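# Retraining the jaw-state head in Lesen (wrist cam)

Quick notes so the next person doesn't have to ask me. Assumes you already have Cavach installed and can replay a suturing log.

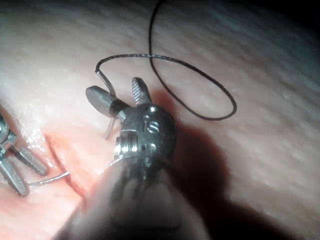
The jaw-state head takes one wrist frame and gives you open / closed / holding needle. The old weights are bad at "open with needle close by" - calls it holding nearly every time. Fix is more hard negatives, then a short retrain.

**1. Pull frames**

```
cavach export --log suture_run --stream wrist --max 1000
```

Don't shuffle yet. Labeling is way faster in time order.

**2. Label**

Open the folder in Dasier. Label the near instrument only. If a second one pokes in from the side, mask it, key `m`. Rules:

- needle behind or beside the jaws, gap visible: `open`
- needle between the jaws, no gap: `holding`
- can't tell: `skip`. Really, skip it. Guesses hurt more then they help

Thread doesn't count as needle. Dark suture looping across the pad fooled the old model, so keep plenty of those frames in. Same for hard shadows from the shaft, dim corners, wet shine.

Last pass I ended up with 630 usable after skips, 206 of them hard negatives. Fine for a retrain.

**3. Split**

By run, not by frame. Neighboring frames are near copies and your val score will look amazing and mean nothing. Eun-ji Hong's `split_by_run.py` does it.

**4. Train**

```
lesen train --head jaw --freeze backbone --epochs 3
```

Leave the backbone frozen. Turn OFF horizontal flip - the needle side input is not symmetric and the flip doesnt swap the label.

**5. Check before you ship**

Replay a held-out run with the overlay on and watch the handoffs. If the state flickers, raise `hold_frames` in the config before touching the weights. Still flickering, go back to step 2 and look for mislabeled `open` frames.

Then push to the staging branch and ping Na-rae Woo, she owns the planner side and has to bump the version there too. The planner won't load a head with a newer tag, it silently falls back to the old one.

TODO: same thing for the left arm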